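Flornia Tenant News, March 2024

Laundry and lost clothing: what changes this month

The shared laundry at Flornia serves 240 apartments, and the most common message to the office is still about clothing that has gone missing between the dryers and the folding area. Most of it is found within a day. It has usually been picked up with someone else's load, or it has been left on the floor and moved out of the way. From this month we are handling loose items differently, and the notes below explain how.

Loose items go in a basket

Anything left behind after a load is cleared now goes into a white plastic basket. We tried cardboard boxes in October and they did not last. The plastic ones have open sides, so damp items get some air, and a cutout handle that makes them easy to carry back upstairs. They cost very little and can be wiped down with a cloth and dish soap.

Please put single items in the basket one at a time and check them first. Turn sleeves and pant legs right side out and empty the pockets. Last month a set of keys went through two separate loads before it reached the office.

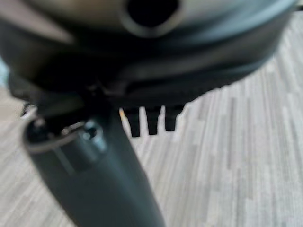
Where the basket sits

Each basket has its own small wooden cabinet, set near the wall. We chose a low piece with a square top so that children and anyone who has trouble reaching a shelf can see what is inside. The basket takes up most of the top, so please do not stand detergent bottles or coffee cups beside it. Bottles belong on the shelf over the sinks.

The cabinets came from Virell, the secondhand store on the corner, and were sanded and oiled before they were put out. Liquid fabric softener marks the finish quickly. If you spill some, wipe it up right away and send us a note so we can look at the top.

Keep colors apart

We ask everyone to keep dark and bright items in separate bundles when clearing a machine. A teal top and a black one can be dropped off at the same time, but please lay them in the basket side by side with something light between them only if all of it is fully dry. Wet dark cotton will stain pale fabric, and we have had two complaints about cream items that came back gray at the seams.
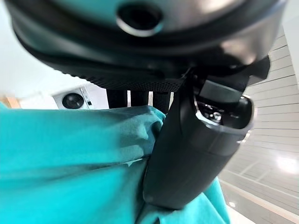 New or strongly dyed clothing should be washed alone the first two times. Cold water is enough for most of it. If you are not sure whether a color will run, press a damp white cloth against an inside seam for a minute and look for a mark. Turn black garments inside out before washing, and take them out promptly, as deep creases are hard to get out of heavier cotton once it has cooled.

Crumpled items can be shaken out and laid flat. There is no need to fold them neatly for the basket, but a bundle rolled into a ball will hold moisture in the middle and start to smell by the next morning.

Emptying the basket

The basket is cleared on the 1st and 15th of each month. Items that are still there are bagged, labeled with the date, and kept in the office for 30 days. After that they go to the Birhane clothing exchange, which takes clean items in any size. Socks without a match are cut up for rags.

To claim something, call the office at extension 705 and describe it by color and type. For the east building, use extension 740. You do not need a receipt or proof of purchase.

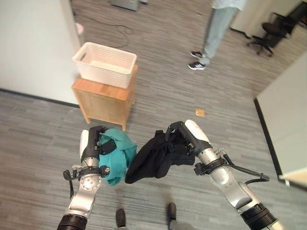 Floors and trash

The gray carpet was cleaned over the winter at a cost of $2,000, and we would like it to stay in good condition. Please do not set wet clothing on it, even for a moment. Lint and dryer sheets go in the trash bin and not in the basket. If the bin is full, tie off the bag and leave it inside the bin.

Spare liners and a roll of labels are kept in the Mirneo supply closet next to the mailboxes. The closet is unlocked during office hours.

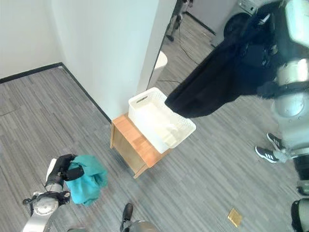 A teal item and a black one with the basket on its wooden table.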